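Visit to the open day at Stastside, July 21, 2025

I went to Stastside with Marites Estrella from our packing department. We wanted to see how other people handle soft packaging, the kind of thing that never keeps its shape. The ticket cost 3 dollars and coffee was included.

Our guide was Jaime Carrilho. He took us first to the tables with plastic film, where the bags are very thin and every fold catches the light. 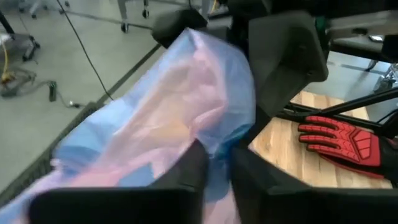 Marites asked him if thin film is harder to sort than paper. He said yes, it clings to everything, also to itself. In our own hall at Drendenwood we have the same trouble, and we lose time with it each morning.

I liked the tabletop very much. It is butcher block, warm to look at, and I would like one for our own bench — but I did not dare to ask the price.

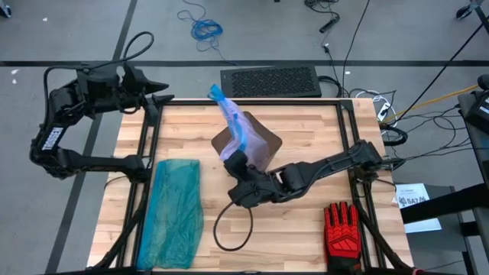
Bags and a work glove on the butcher-block table, Stastside open day.

After the coffee we talked about paper. Jaime prefers crumpled brown paper for filling boxes, and Marites prefers it too. I am still for air cushions, so we had a small discussion near the bin.

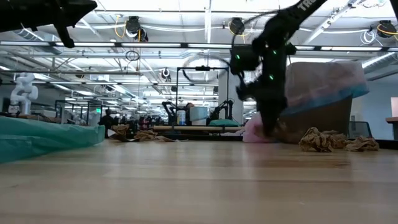

We agreed at least that a bin needs a liner, and that the liner must hang well over the top. Ours slips down always. The next open day is in October, and Marites has already put down our names.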